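Site visit: Binero demonstration room, Skornar
Posted 26/04/2021

The invitation was for a half-day, and most of the first hour went to sign-in, safety glasses and a slide deck on company history. I have left that part out. What I had come for was the data collection cell, run by Ilídio Correia, where examples are recorded for a learned manipulation policy. The task family is sorting and placing small electrical parts of the kind that go into control panels.

Correia's group records by teleoperation. An operator drives the arms through one complete attempt, marks it as good or bad, resets the table and starts again. Joint positions, gripper opening and the camera streams are stored on a common clock. On the morning of the visit the set held 1,347 accepted episodes. Rejected ones are kept in a separate store with a reason code, and the codes seemed to me as useful as the good data.
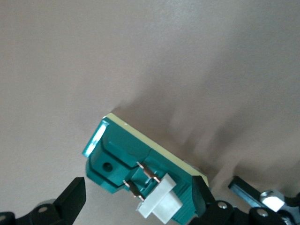
Wrist view, with a green part at the fingers.
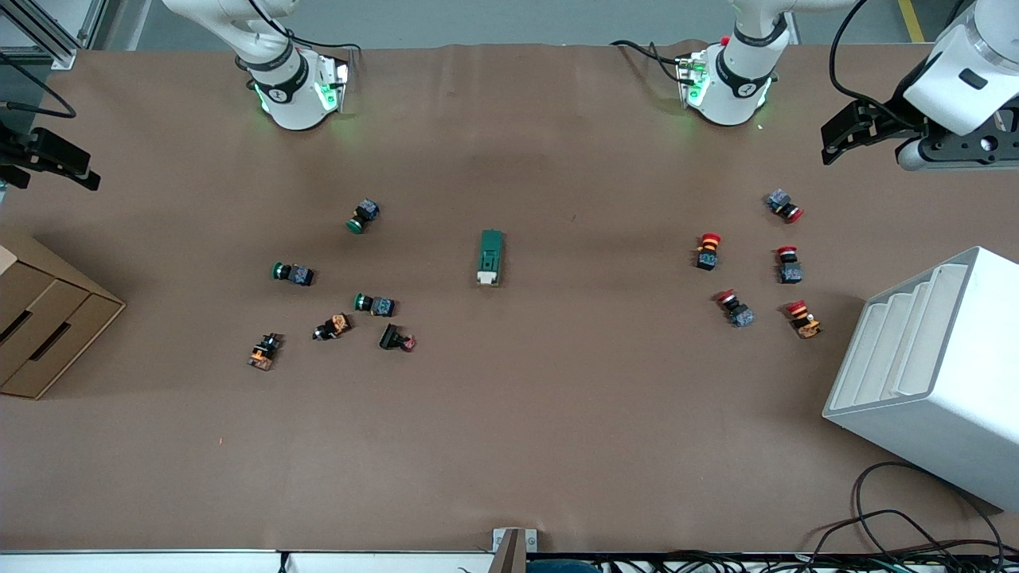 The choice of parts occupied most of our discussion. Correia's view is that a policy trained on one colour of pushbutton learns the colour, and the group tries to break this up by mixing caps and bodies. Red caps turn up on gray-blue bodies and also on orange-and-black ones, and the parts are laid at different angles, with some upright and others on their sides. An operator is given a start layout on a printed card and is expected to match it only loosely. The green module is treated as a class of its own, as its stepped housing and metal pins leave fewer places where two fingers can close on it.

Villads Ladefoged, who looks after the labelling, took us through the review tool. Each episode is cut into phases: approach, grasp, transfer, release. The cuts are proposed by a script from the gripper signal and corrected by hand. A reviewer gets through 46 episodes in a shift. I asked about agreement between reviewers and was told that the release phase is the weak point, with the start of opening and loss of contact being marked inconsistently. A written rule was introduced in February and the older episodes are being redone.

There was some debate in our party over the wrist camera. Stava, who make a competing cell, rely on overhead views alone and accept the occlusion. Binero's position is that the last few centimetres before contact are where a policy fails, and that the close view pays for its calibration time. No comparison figures were offered.

Two practical notes. The gripper fingers are swapped on a fixed schedule, and the swap is logged against the episode number. Operators work in blocks of 22 minutes, then change over.

The Snorradóttir test bench was down for maintenance and we did not see it. Binero expects to have it back for the next visit, which is limited to 11 places and booked through the front office.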